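How a Story Becomes a Book
A guide for young readers from the Nirnari Children's Library

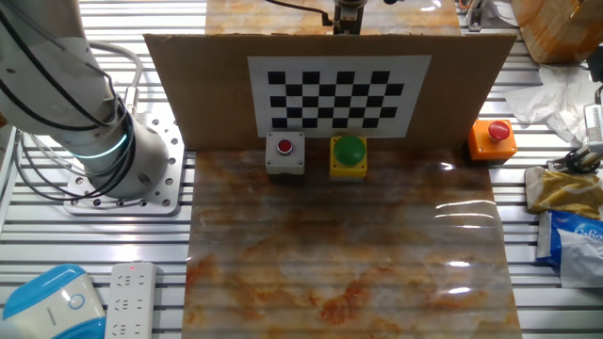
Every book in the library began as an idea in somebody's head. The person who turns that idea into words is called the author. Some authors plan each chapter before they begin. Others start with a character and find out where the story goes as they write.

The first version is called a draft. Korkor Frimpong wrote her mystery novel The Burach Lantern in 23 chapters, and she rewrote the ending 2 times before she was happy with it.

What does an editor do?
An editor reads the draft closely and asks questions. Is the clue in the right place? Would this character really say that? The author then makes changes. A second person, the proofreader, looks for spelling mistakes and missing words.

What happens next?
A designer chooses the size and style of the letters and plans the cover. The pages are printed on large sheets, folded, trimmed and bound together. The finished novel had 339 pages, and over 2,149 copies were printed in the first run.

Words to know
Draft: an early version of a piece of writing.
Publisher: the company that pays for a book to be made and sold.
Blurb: the short text on the back cover that tells readers what the book is about.

Young writers are welcome at the Monday story group. Please ask at the front desk for an enrolment form.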